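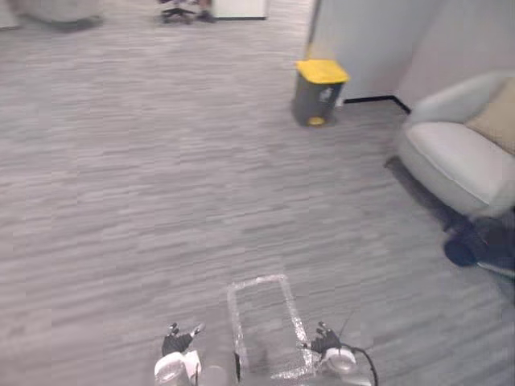
The second proof of Fitendale came back from the printer on 20/01/2020, and I have spent the evenings since then going through the interior page by page. The story is finished and I am not touching it. What remains is the setting of the text, and in particular what typesetters call colour, meaning how dark or light a block of type looks when you stop reading it and look at it as a shape. A good page gives an even grey. The carpet in the photo, with its streaks of light and mid grey running across in bands, is very close to what I had on most pages of the first proof: a dark line, a pale line, two dark ones, another pale one. On a floor it is fine. In a novel it slows the reader down.

The cause is justified text. When both margins are straight, the software has to make every line the same length, and it does so mainly by changing the spaces between words. A line with short words and many spaces can absorb a change without trouble. A line with three long words and two spaces cannot, and the gaps open up. My novel is full of long words because one of the main characters is a surveyor and talks like one. I should have thought of that before choosing a narrow page.

The settings I used for the first proof were the defaults, with hyphenation turned off. I had turned it off because I dislike hyphens in dialogue. The result was the banding. For the second proof I turned it back on with these limits:

Shortest word that may be broken: seven letters
Letters before the break: three
Letters after the break: three
Hyphens allowed in a row: 2
Capitalised words: never broken
Last word of a paragraph: never broken

This gave 1,284 hyphenated line ends over 402 pages, a little over three to a page. I think that is acceptable in a paperback. I checked a few older novels from my own shelves and several had more.

The capitalised words rule matters more than it looks. Without it the software broke Skestbridge after the t, and broke Latuheru in three different places in the same chapter. A reader meeting an unfamiliar surname for the first time should see it whole. The price is an occasional loose line wherever the name falls near the right margin, and I have been dealing with those by hand.

By hand means one of the following, tried in this order. First, letterspacing down by one per cent across the whole paragraph, never on a single line. Second, a manual break further up the paragraph to push a short word over. Third, changing the words. I know some people regard the third as cheating. I wrote the words, and if 'immediately' can become 'at once' and cure four bad lines, I change it. I keep a list of each change so that the ebook file matches the print file – last time I did not, and the two editions of Motaso still differ in nine places.

Weidong Li, who read the first proof for me, raised a separate point about the chapter openings. There are 48 of them, each with the first few words in small capitals. Where the first word is a name, the small capitals make it look like a heading. His suggestion was to drop the small capitals and set the first line flush left with nothing else. I have done that. It also removed a problem with opening quotation marks, which sat badly in front of a large letter and which I had been nudging one at a time.

Widows and orphans are still open. With facing pages forced to the same depth, every widow I remove tends to make a short page somewhere in the following spread. I have allowed spreads to run one line short, both pages together, and this has cleared most of the chapters up to the river crossing. The later chapters have more dialogue, so more short last lines, and are slower work.

Remaining before I order the next proof: the rest of those chapters, the running heads on blank pages (there should be none, and the file has one), the spine width, and a decision on paper. Cream stock is more forgiving of uneven spacing than white, at least to my eye. The second proof is on white, and I will order the next on cream, with the same file, and compare the two by daylight.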